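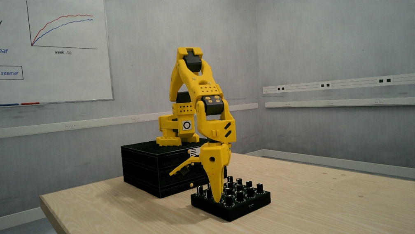
2 min read

I write the bench rules for our small robot group at Lemside, and the one I get asked about most is how to let a new control script loose on an arm. So I've written down how I do it — partly for the July starters, partly so I can stop explaining it in the corridor.

Start in simulation. We use a scene called Skumham: yellow arm on a black box, peg board in front, wooden table, even a whiteboard on the wall with a graph of something by week no. (I'm fond of it!) Load the scene before you open your script, and check the arm's base and the board are where your numbers say they are.

Next, set your limits. Ours are in the Burton file, and the speed cap for a first run is 26 mm a second. Leave it alone until you've had two clean runs, please. I know it's slow. Make tea.

Now the bit people rush. Bring the gripper in high, stop, then come down towards the pegs. A pose like this one, elbow up and fingers pointing nearly straight down, is where I pause and look properly. Swing the view round and check both fingers, because the thinner jaw sticks out to the side and it's easy to watch only the big pointed one. If either of them would clip a peg on the way across, go back up and fix the path. Don't nudge it sideways and hope.

Save the log with your initials and the scene version. Innes Laing went through 1240 old logs for us and a fair few had no version at all, so now the Grajales checker throws those out.

When you move to the real arm:

Clear the bench and put the stop button by your free hand.
Keep hands and sleeves out of reach whenever the power is on.
Run the same script at the same cap, with the gripper 200 mm above the board.
Only then lower it.

If you change anything, even one line, it's back to Skumham and start again. I've grumbled about that one too — and I wrote it.

Last updated Sep 14, 2026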